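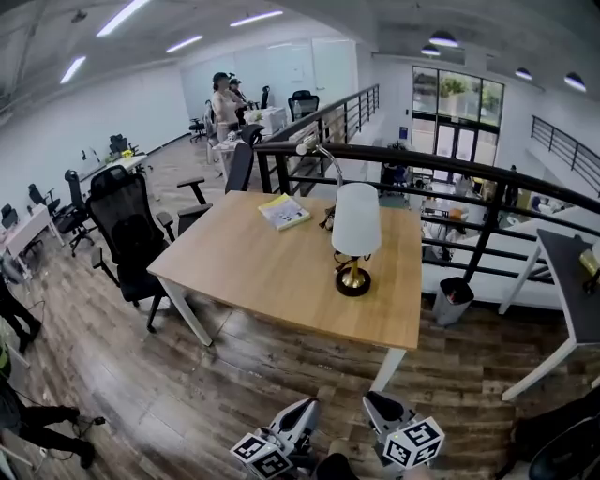
Ama Lamptey
Staff writer, Uderthorpe

The upstairs office at Loltdale has desks, lamps and a lot of black chairs. It is also where Nii Ansah looks after a pair of handheld grippers, each with a white cube on it printed in black marker patterns. People carry them to a desk, do a small job with them, and the recordings are used to train robot arms. Ansah's part is keeping the pair in order.

"Most of it is wiping and checking," he says. "If I do that properly I hardly need the screwdriver."

He starts with the cubes. The patterns are how the software works out where each gripper is, so a thumbprint or a scratch across one face matters more than a mark anywhere else. He uses a dry cloth first and a damp one if that fails. He won't use solvent. "I tried it in September and the black went grey at one corner. The tracking got worse straight away. I had to print a new set and do the calibration again."

Calibration takes him 12 minutes for the pair. He holds each gripper still, then turns it slowly so that every face of the cube is seen, then opens and closes the jaws all the way. The numbers go into a log he set up himself, called Standosik. At the last count it had 2,392 entries.

"It's only a spreadsheet with a name," he says. "But if one side starts to drift I can go back and find the day it started."

Drift is the fault he sees most. Usually a screw under the cube has worked loose. He tightens the four of them a little at a time, going corner to corner, and checks the cube for play with a fingertip. He did once overtighten one and crack the mount, and the spare took a fortnight to come from Asamoah, the shop that makes the plastic parts. He now keeps two spares in a drawer.

The jaws get looked at every 200 recordings. He takes off the pads, clears out the fluff, and looks for flat spots on the gripping side. Pads are changed in pairs, left and right together, even when only one is worn. "If you change one, it closes off centre. You don't feel it in the hand but you see it in the data."

I asked about the lighting, with big windows on one side and strip lights overhead. He said glare on the cubes was a nuisance when he started, and that moving to matt paper fixed nearly all of it. What is left he deals with by turning the desk a few degrees. Lamps and booklets on the desk don't bother him.

New people get a short talk from him before they pick anything up. Don't put a gripper down on its cube. Don't hold it by the cube either. If it gets dropped, say so, and he will calibrate it again.

"They do mostly say so," he says. "The log shows it anyway."

He is working on a stand for the pair, to go at the end of a desk. The first version was too narrow and rubbed on the markers. The second is with Asamoah now.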